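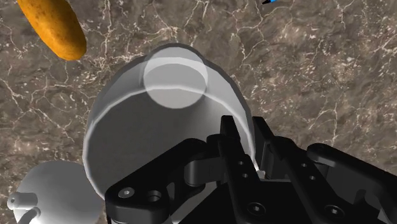

4.2 Comparison of the two controllers in simulation

Before any test on the real arm, we compared the two controllers in simulation. The first one, which we call the Tromora controller, follows a fixed position plan and closes the gripper when the planned point is reached. The second one, Filtance, receives the wrist camera view at every step and corrects the approach until the fingers stop moving. Both controllers use the same gripper model, the same arm model and the same limits on speed and force, so the difference in the results can come only from the control part.

Figure 4. Wrist camera view in the simulated kitchen set, with the gripper fingers at the side of the white cylindrical container. A potato is lying on the marble countertop at the upper left.

The objects were taken from the Nallach kitchen set. We selected this set for two reasons. It contains smooth objects with little texture, for which the position is difficult to estimate from one view, and it contains objects of very different size. The white container in Figure 4 belongs to the difficult group. Its body is wide compared with the fingers, and its surface is nearly of one colour, so that the camera gives few points to follow. The veins of the countertop, on the contrary, give many points, and in early tests the Filtance controller sometimes followed the stone and lost the object. We solved this by masking the countertop in the first layer of the camera module. The same mask was used for all objects and was not adjusted afterwards.

For each object we prepared 50 start positions of the arm. The objects around the target were also moved between trials, but always so that a free path to the target existed. We did not remove these other objects, although it would make the task easier, because in a real kitchen the target is seldom alone. In total 3183 trials were kept for the Tromora controller and 2917 for Filtance. The numbers are not equal because trials in which the simulator reported an unstable contact were rejected, and this happened more often with Filtance, which makes many small corrections while the fingers are already near the surface. We come back to this point in Section 5.

A trial was counted as successful if the object was lifted and stayed between the fingers until the end of the trial. A trial was stopped after 900 control steps in any case. We did not count a touch without lifting, even when the final position of the fingers looked correct in the camera view. This rule is strict, but a weaker one would favour the controller that stops early.

With small objects both controllers behaved in a similar way. With large round objects the difference was clear. The Tromora controller often reached the planned point with one finger earlier than the other, and the object was then pushed over the countertop. Filtance also pushed the object in some trials, but it usually noticed the movement and opened the gripper again. The price for this is time: its successful trials were longer for almost every object in the set.

One limitation must be mentioned. The camera is fixed to the wrist, and at short distance the gripper hides a large part of the target. In the view of Figure 4 the lower part of the container is already behind the gripper. The contact area is therefore judged from a narrow strip only — the rest must be remembered from earlier views. We tried a second camera beside the arm, following the layout of the Politis bench, but the gain was small for the round objects and we did not include it in the final comparison.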